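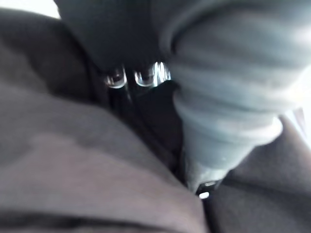 Four inspections a year is too many

8 July 2020

I have rented the same one-bedroom apartment in Peltstead for five years. The rent is $1116 a month and I have never paid it late. In that time the building has changed managers once, from a family that owned two houses on Ene Street to a company called Pindomex, and the main thing I noticed was the inspections.

The family came by when something broke. Pindomex comes every three months, whether or not anything has broken. A notice goes under the door, a person arrives with a tablet, walks through each room, opens the closet and leaves. A week later I get an email with a list. The last one told me that there was "clutter on bed."

I think this practice should be limited by law to one visit a year, with extra visits allowed only for repairs or a real emergency.

Owners have a fair interest in their property. A slow leak under a sink can ruin a floor, and some tenants won't report one. I accept that. But a leak is a matter of pipes. It does not require anyone to form a view on how I fold my clothes or when I make my bed. The lease says the apartment must be kept "clean and sanitary." It says nothing about tidy, and those are different words. A rumpled duvet harms no wall.
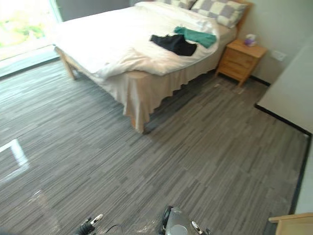
What the visits cost

The usual answer is that a short visit is no burden. For someone who works days, it is. You either take time off or let a stranger walk through your bedroom while you are out. Most people I know clean the night before, the way you would for a strict aunt, and then feel annoyed that they did.

There is also money in it. Last October I was charged $271 for a "follow-up visit" after a burned-out hallway bulb was marked as damage. I disputed it and got it back, but that took three letters. A neighbor who moved to Jallton lost $536 of her deposit over marks that had been written up at one inspection and missed at the two before it. Frequent inspections are sold as protection for both sides. In my building the records have been used by one side only, and tenants do not get a copy of the photos unless they ask in writing.

What a fair rule would look like

One routine visit a year, with a week's notice and a choice of two time slots. The tenant gets the full report, photos included, on the same day the company does. No fee may be charged for the visit itself or for a second look. Personal belongings stay out of the report unless they block an exit or a heater.

Small owners would hardly notice a rule like this – most of them already do less. The large managers would have to change their schedule, and I would expect them to say that rents will rise. Mine has risen every year with four inspections in it.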